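Merrick Makers Club, Minutes of the Winter General Meeting

We use cookies to keep you logged in and to see which pages get read. Accept / Manage settings

Held Saturday, February 15, 2020, in the back workroom. Marlene Brandão in the chair, Tihomir Softić taking notes (so please blame me for any spelling, and for the length, which I am told is becoming a tradition).

Marlene opened by thanking everyone for coming out in such miserable sleet, and especially the folks who drove over from Lombridge. She also thanked whoever left the lemon bars. The December minutes were read and accepted with one correction: the soldering evening was led by Marlene and not by me, and I am sorry to have taken the credit in writing.

1. Money

We have $1,263 in the account after paying for heat and the new power strips. Marlene would like to keep a cushion for spring, and there was general agreement on that. The request for a second label printer was put off until we find out what happened to the first one.

2. Two-arm project (Pludo)

Most of the evening went to this, and rightly so, as it has come a long way since the last meeting. For members who haven't been by on a weeknight, Pludo is our name for the pair of arms on the bench against the back wall. We are teaching them to sort small things between two containers, and we do it by driving them ourselves with the hand controls, over and over, while the computer records what the arms do and what the cameras see. One complete run, from the home position and back to it, is what we have been calling a demo.

I reported that we now have 118 demos we are happy to keep. We threw out 10 others, mostly ones where the person driving stopped halfway to talk to somebody (I was the person driving in several of these, and I have been spoken to about it). The task is still the tape task. One roll goes in the wire basket, one goes in the cardboard tray, and the driver moves whichever roll is called for with the arm on that side.

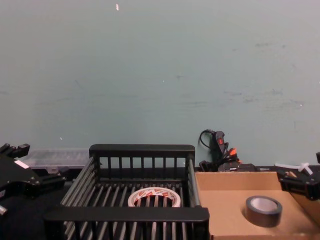
Pludo bench: white packing tape in the wire basket, black tape in the cardboard tray, an arm at either side.

There was a good long talk about the basket, which I will try to do justice to. Marlene finds it the harder of the two by a wide margin. When you are driving, the rim is in your way coming in, and if you come down a touch too low the fingertips catch in the rods of the floor and the whole basket wants to come along for the ride. She has taken to coming straight down from well above and closing slowly on the side of the roll, and her demos do look lovely played back. I have been coming in at a slant, which is quicker but makes a terrible racket.

A member asked whether it matters if we each have our own way of doing it, provided the tape ends up in the right place. This took up a fair amount of time! My own feeling was that a bit of variety is healthy. Marlene's feeling was that if half of us come in from above and half come in at a slant, the arm may learn something in between and hit the rim, and she pointed out that our last trained version did hit the rim rather often. We tried that version 8 times on the practice evening and it got the roll out cleanly on three of them. Nobody wanted to argue with that for long, me included.

Agreed: everyone drives the basket side from above until further notice. The tray side may be done as you please, though gently, because the cardboard creases if you lean on it.

Agreed: rolls are to be put down in a fresh spot before every demo. It is very easy to get comfortable and set the tape in the same place each time, and then the arm only knows that one place.

Agreed: if you fumble a grasp and recover it, keep the demo and write "recovered" in the notebook. If you drop the roll off the bench, stop and start over.

A suggestion to swap the basket for a plain box was discussed kindly and turned down. We would all find it easier, but the person who suggested it agreed in the end that an easier container wouldn't teach us much about the grasping.

3. Hand controls

The left control has been drifting, so that the arm creeps sideways when you are holding perfectly still. I have written to Hiltberg, who supplied the pair, and will write again if I don't hear back. Until then please zero both controls before you sit down, and again after a break. Marlene asked that new drivers spend their first session just opening and closing the gripper and moving about in the air, with somebody experienced next to them and a hand near the stop button. I thought this very sensible and have put my name down for two evenings.

4. Visit to Lombridge

The Lombridge group has invited us to see their own setup, where they guide a single arm directly by hand instead of driving it from a distance. Several people were keen to feel the difference. Marlene will settle a date and arrange rides.

5. Other business

The side door sticks again. Please lift as you push. Whoever has the good hex keys, we miss them.

Action items
Marlene: Lombridge date and rides; one page of driving instructions for the basket side.
Tihomir: Hiltberg about the left control; retrain once we have the new from-above demos; find the label printer.

Meeting closed with coffee and what was left of the lemon bars.

Comments (3)

Dottie W.
Lemon bars were mine. Happy to bring more if someone returns the pan.

gearhead_ron
I did a bunch of slanted basket demos before the meeting. Are we keeping those or starting clean?

Tihomir
Keeping them in a separate folder for now, Ron, so please don't delete anything. Dottie, the pan is on the shelf by the sink and it has been washed!

Contact the club | © 2020 Merrick Makers Club | Back to top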